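Speaker notes – Keeping a two-arm cell honest
Slot: 2 p.m., Faulkner room

Opening
Skip the company slide. Say who we are in one line: we run the Mekar cell at the Wuvby site, two arms, one bench, small fragile goods. I look after it. I don't sell it.
The brochure says "maintenance light." Ask the room for a show of hands, who has heard that one. Wait.

What we were promised
Jasik, our integrator, handed over a service sheet with 29 lines. I have used maybe half. Several lines say "inspect as needed," and I would like somebody to tell me what that means at 6 in the morning with a stopped cell.
Read line four out loud if time allows. It tells you to check the cables and doesn't say for what.

Cables
Spend the most time here. Everyone wants to talk about software and most of our stops have been wire.
– The sensor lead has to loop. Too short and it pulls at the connector when the wrist turns. Too long and it finds something to catch on.
– We move each arm to its farthest reach by jog, slow, and watch the loop the whole way. Then again with the other arm in place.
– Old rule from the vendor: check every 200 hours. I don't believe in the number. We check after any change to the task, and the log looks better for it.

Stains and screws
People ask about marks on the joint housings. My answer is dull. Wipe it, look again next shift, and if the mark has come back or grown, open a ticket. Old staining that sits still gets a note in the log and no more of my time.
Screws get a paint line. If the line is broken, somebody has been in there.

Fingers
Pointed tips are good for stems and bad for nearly everything else. Check that they meet evenly, on paper, before any real part. Dry plant matter sheds, so brush out the finger bases between runs. Don't use the air line, you will only drive the crumbs farther in.

The test job
We use dried stems and two white vases. It looks silly next to a pallet demo and I trust it more. A box forgives a crooked grip. A dried stem frays, bends or drops bits on the table.
Let the slide sit for a few seconds. Point out the cable arcs first, then the hanging stem on the left, then the right gripper closed at the mouth of the vase. 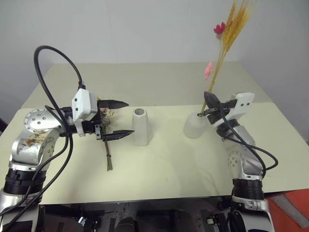 Bench and base
Our bench is two tables pushed together, and the seam matters. If one table shifts, every taught height on it is suspect. Mark the feet on the floor. Recheck the heights after cleaning, whatever the cleaning crew tells you.

Questions I expect
"Could it check itself?" Partly. It reports a fault once there is one. I have yet to see it report a cable that is going to fail next week.
"Would you buy it again?" Yes, with a shorter sheet and longer leads in the box.
Leave the log template up while people pack their things.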